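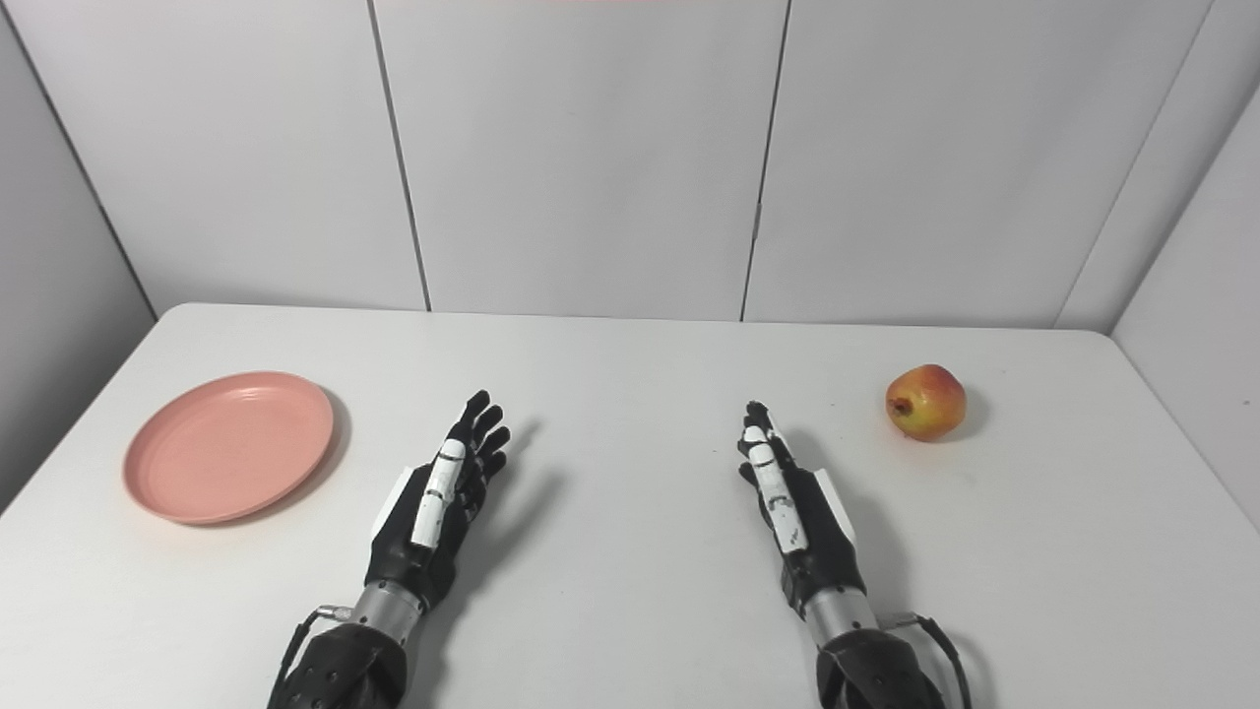

Is a 30-demo starter set worth anything for a two-handed pick and place task?

Our group is supposed to gather demonstrations for a policy that moves objects onto a plate, and I'm not convinced by the plan we were handed. The vendor guide from Clurora says 30 clean demos per object and you're off. The setup is as plain as I could want, white table, white walls, one apple over on the right and a pink plate over on the left, with both hands starting out in the middle. So the apple has to get across to the other side, and I suspect one arm will end up doing everything or the two will do an awkward handoff. My operators already disagree on which. Do I force one method, or record both and let training sort it out? I also don't believe 30, but I'd like to hear from somebody who has done it before I ask for more hours.

Posted by Tamara Zakharchenko

Byung-chul Sung
Pick one method. We let people do what felt natural at Drastelthorpe and got a model that reached with the right hand, stopped halfway and dithered. Mixed strategies can be learned with enough data, but you're talking about 30 demos, which is not enough data. Write down the handoff point if you use one, and throw out any run where the operator fixes a bad grasp by shoving the object along the table. Keep runs where they miss, back off and regrasp properly – those are worth having.

As for the count, it depends how much you move things. If the apple starts in the same spot every time, 30 will probably look great in your demo video and fall over when somebody sets it down a hand's width away. Move the plate too. I'd also swap sides for part of the set, or you've taught it "go left" and nothing about plates.

All that white worries me more than the number does. Ours went to pieces the first time it saw a brown desk.

Fahad Bhutto
just get more data. we did 4,000 and it was fine

Si-eun Heo
4,000 of what, though? Same object, same lighting? I've seen big sets that were one afternoon repeated over and over. We had 18 starting layouts taped out on the table and 16 runs on each, then held two layouts back for testing. It wasn't magic, but at least we knew what we were measuring. Peel the tape up before you record, by the way. Ours learned the tape.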